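Gift card message cut off after first line on some hamper orders
December, by Harish Gounder
6 min read
Last updated: December, 4:50 p.m.

Status: resolved, one follow-up open
Shop: Nivenholm (fruit baskets and food hampers)
Systems: Idard order manager, Toom card printing
Reported by: Drahomíra Čierny, packing room

Original report

Some gift cards came off the printer this morning with only the first line of the customer's message. One says "Dear Grandma," and nothing else. The order screen in Idard shows the whole message. Packing slips look normal and the addresses are right. I have pulled the bad cards and held those hampers back. Please look before the 2 p.m. pickup if you can.

Log

8:35 a.m. Ticket picked up. Asked Drahomíra for the order numbers and for a photo of one bad card next to its packing slip. Also asked whether any cards had printed with the wrong customer's message, which would be more urgent.

8:50 a.m. Reply from Drahomíra. No wrong messages. The morning batch was 109 orders and 11 of them have short cards. She found them by reading every card against the slip. The affected orders are a mix: fruit baskets, cheese boxes, two of the Drara breakfast hampers and one wine and cracker set. So it isn't tied to one product.

9:05 a.m. Checked the card template in Toom first. Each line on the card holds 40 characters and anything longer should wrap to the next line. Printed a long test message with no line breaks. It wrapped correctly. Printed it again in the small font. Also fine. The template was last changed in October.

9:20 a.m. Tried a different card stock setting in case the printer was stopping early. No change. Put the setting back. I don't think this is a printer fault, as the good and bad cards came off in the same run.
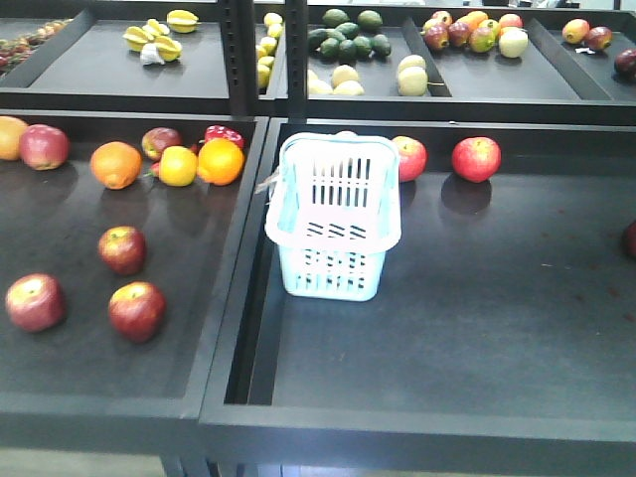 Can a customer's full message be recovered if the card printed short?
The full text is still saved with the order in Idard, under Gift Details, and can be copied from there into a single-card print job.

9:30 a.m. Sent those steps to the packing room so the held hampers could go out on time. Drahomíra typed two by hand before my note arrived and used copy and paste for the rest. She says pasting keeps the line breaks if you use the large message box in Toom. The small one removes them and runs the words together.

9:55 a.m. Looked at what the bad cards have in common. All of them have a line break after the greeting. That didn't explain it on its own, as plenty of the good cards have one too. Pulled up a good order and a bad order side by side. Same hamper, same shipping method, almost the same message.

10:10 a.m. Found a difference. The bad order had been edited after checkout. The customer wrote in to fix the apartment number and the front office changed it. Went through the other held orders and every one has an edit in its history. Most are address fixes. One is a changed delivery date and one is a swap from red wine to apple juice.

10:25 a.m. Opened the export file that goes from Idard to Toom. On untouched orders the message has quote marks around it, so Toom reads it as one piece even with line breaks inside. On edited orders the quote marks are missing. Toom stops at the first line break and treats the rest as an empty record, which it skips without an error. This matches the cards we have.

10:40 a.m. Repeated it on purpose. Made a test order with a three-line message and exported it: full card. Changed the zip code, saved and exported again: first line only. Deleted the test order so it doesn't get packed.

11:15 a.m. Opened a case with Idard support and attached both test exports. Asked if there is a setting that forces quote marks on every text field.

All held hampers were packed and taped by 1:30 p.m. and made the pickup.
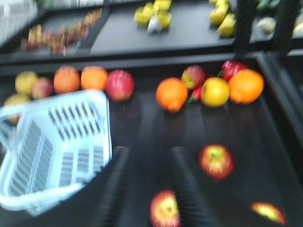

Light blue basket beside apples and oranges.

2:20 p.m. Idard support replied. There is a setting: Exports, then Advanced, then "Always enclose text fields." It is off by default. They could see the difference in our two files and have passed it to their developers. No date for a fix on their side.

2:45 p.m. Turned the setting on. Ran a test batch of 40 orders to file only, nothing printed. Edited half of them first – addresses, dates and one item swap. Every message came through complete in the Toom preview.

3:10 p.m. Side effect. With the setting on, the product code column also gets quote marks, and Toom showed them on the small label that goes on the outside of the box. Fixed by ticking "Strip enclosing quotes" in the Toom import profile. Ran the preview again and the labels are clean. Apostrophes and quotation marks that customers type themselves are left alone.

3:35 p.m. Drahomíra printed the afternoon batch with the new settings and checked the edited orders against the screen. All good.

4:05 p.m. She asked about cards that went out earlier in the month, before anyone noticed. Fair question. Searched for shipped orders that were edited and also have a line break in the message, and sent the list to the front office. They will decide whether to email those customers or mail a new card. I haven't contacted anyone.

What to do if it happens again

1. Hold the hamper. Leave the short card on top of the box with the packing slip.
2. Open the order in Idard and copy the message from Gift Details.
3. In Toom, choose Single Card and paste into the large message box.
4. Check the preview, print, and put the new card in the sleeve.
5. Add the order number to this ticket, or open a new one if this is closed.

Do not re-save the order in Idard to try to force a reprint. That was tried once this morning and gave the same short card.

Settings changed

Idard: "Always enclose text fields" is now on.
Toom: "Strip enclosing quotes" is now on in the daily import profile. The weekend profile is a separate copy and has been changed to match.

Still open

Toom skips a broken record without any warning. I have asked whether it can stop the batch and show a message. Until there is an answer, the packing room will keep reading edited orders against the slip before the sleeve is closed. Drahomíra would like edited orders to print with a mark in the corner of the packing slip so they are easy to pick out. That needs a change to the slip layout and I've opened it as a separate request.

4:50 p.m. Main issue marked resolved. Leaving the ticket visible to the packing room through the end of December.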